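We use cookies to remember your language and region. Accept all | Manage settings

4.3 Comparing two hand-held grippers on thin, flexible items

This section covers the paired trial for the Hirlow and Imham hand-held grippers. It assumes that both units have been charged and paired with the Shehu controller as set out in section 4.1. Magazines are used as the test item; they bend under their own weight and show up differences in jaw grip that rigid blocks do not.

1. Place the table so that its front edge faces the operator. Tape the table edges to the floor covering at the front corners.

2. Stand the file organizer on the left side of the table. Load the magazines upright. Leave the centre of the table clear for the set-down area.

3. Fasten the wrist strap of each gripper. The strap should lie flat along the forearm and must not cross the jaws.

4. On the controller, select PAIRED and set the jaw force to 16 for both hands. Set the log rate to 100.

5. Close the left gripper on the lower part of the magazines, draw them out and lay them flat in the set-down area. Keep the right gripper open and close to the table until it is needed.

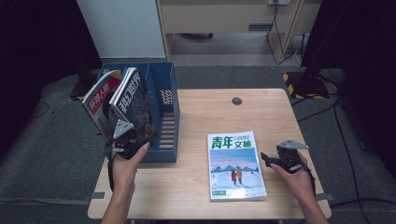

Fig. 4-6. Left gripper closed on two magazines at the organizer; right gripper open beside the magazine on the table.

NOTE: If two magazines are taken in one grip, record the attempt as a double pick. Do not repeat it. Double picks are counted separately in the comparison table.

6. Return the magazines to the organizer and repeat with the other gripper model on the left hand. Change nothing else between runs – jaw force in particular must stay the same.

7. Press STOP and wait for the log to close before removing the straps.

CAUTION: Keep fingers clear of the jaws when the force is set above 16. The jaws close without warning if the controller loses its link.

CAUTION: Route floor cables away from the operator's feet. Do not move an equipment stand during a run. If a stand has been moved, recalibrate before continuing.

Error 823 means that one gripper has stopped reporting its jaw position. Open both grippers fully, then restart the run. If the error returns, replace the jaw cable (Skornonitz parts list, item 900).

Logs recorded before the January firmware hold no jaw position for the right hand and cannot be used in the comparison.

Section last revised 24th September.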